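Capítulo 4
Los textiles de la casa

Antes de entrar en materia, querido lector, le propongo que piense un momento en cuántas telas toca desde que se levanta hasta que desayuna: la sábana, la toalla, el mantel, quizá una cortina... ¡y todavía no ha salido a la calle! De todas ellas se ocupa este capítulo, que empieza por la fibra y termina en el tapizado.

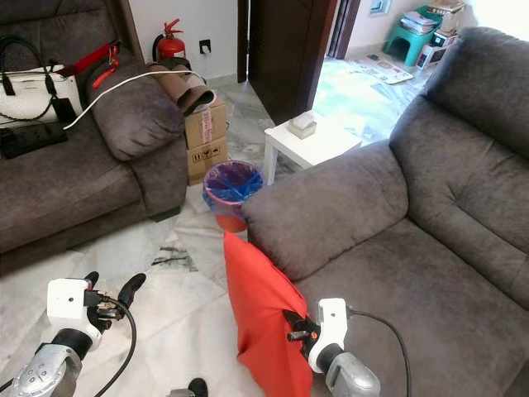 Figura 4.1. Tapicería gris en dos sofás y tela rojo anaranjada en una bolsa.

Conviene tener a mano una lupa y algún retal viejo, pues volveremos muchas veces al ligamento, es decir, al modo en que se cruzan la urdimbre y la trama.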